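Trarnham Community Board > Home and Kitchen > Fridges and Freezers

Thread: Eggplant going brown in the fridge, which part is the right part?

gumleaf_back
Posts: 314
Sunday, April 6, 2025

We moved into the new unit last month and the fridge that came with it is colder than our old one. Everything else seems happy in there but eggplant is hopeless. I buy the small ones, they look fine on the day, and before the week is out they have brown dents in the skin and the seeds inside have gone dark. Same shop as before, same variety.

I have tried the crisper and the middle shelf. The crisper was worse. Fridge is a Villa, 420 litres, white, one dial for the fridge and one for the freezer. The dial goes up to 5 and was sitting on 5 when we got the keys. I have turned it down to 2 but it doesn't seem to have made much difference yet.

Is there a good spot for them or should I give up and leave them on the bench?

saltbush22
Bench. Eggplant doesn't like the cold. Same family as tomatoes, and you wouldn't put those in the fridge either. Keep them out of the sun and cook them within a few days.

paddock_end
I would put tomatoes in the fridge, and do, once they're ripe. In January our kitchen is hotter than the shed. An eggplant on the bench goes soft and wrinkly in two days at our place. Depends where you live and what time of year it is.

saltbush22
It's April though.

paddock_end
Still warm here.

gumleaf_back
It's a west-facing kitchen so the bench gets the afternoon sun. There's a cupboard under the stairs but I'd forget they were in there.

tealtowel
Brown dents are cold damage. It happens faster if they're sitting near the vent or touching the back wall. Where does the air come in on yours? On some fridges it's right at the top and whatever is underneath gets the worst of it. Wrap them in a tea towel or paper towel and keep them at the front.

Also give the dial a full day before you judge it, and don't go by how cold the shelf feels. Put a thermometer in a glass of water on the middle shelf and read it in the morning.

oldcoolroom
I worked in produce for years. Don't wrap them in plastic. They sweat, and then you get soft patches as well as the brown ones. Paper bag with the top folded over is fine. And don't store them with apples or bananas, they age much faster.

The small thin-skinned ones mark sooner than the big ones in my experience. If you can only shop once a week, buy the bigger ones and cut them up.

saltbush22
Disagree on the size. The big ones have more seeds and go bitter.

oldcoolroom
Old ones go bitter. A fresh big one is fine. Press it with your thumb in the shop and if the dent stays, leave it there.

kettle_and_co
We've got a Fumano with wire baskets and I used to think the baskets were better because the air could get around things. What I got was lines pressed into anything soft. I line them with a folded towel now. Worth doing if yours has wire instead of glass.

gumleaf_back
There's white wire in mine too. To answer tealtowel, the vent is on the back wall. 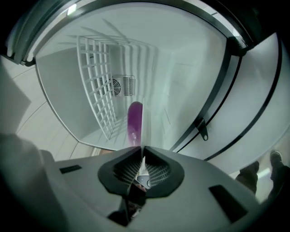 Filed under: Vegetable storage

The wire rack is on the left wall and the vent is just to the right of it, so that whole corner would be getting the cold air if I've understood you properly. I had been treating it as a good place for small things. Will move the eggplant away from it, put them in a paper bag at the front, and see how they go.

tealtowel
Yes, keep them well clear of that. I'd leave jars and butter near it and keep anything with a soft skin somewhere else. Lettuce will freeze at the edges near a vent as well.

paddock_end
Check nothing tall is parked hard against the vent either. We had a juice bottle blocking ours and the bottom shelf went warm while the top one was icing up.

saltbush22
I still say cupboard under the stairs. Stick a note on the fridge so you remember.

kettle_and_co
Or roast the lot the day you buy them. Sliced, oil, hot oven, then into a container. Keeps a few days and you can put it straight in pasta or on toast.

oldcoolroom
Salt first or no?

kettle_and_co
I don't bother with the small ones.

gumleaf_back
Thanks all. Does anyone know if Undetlow still sells separate fridge thermometers? The one I had went missing in the move.

paddock_end
They had them near the lunch boxes last time I was in. Get the one with the hook so it can hang off a shelf.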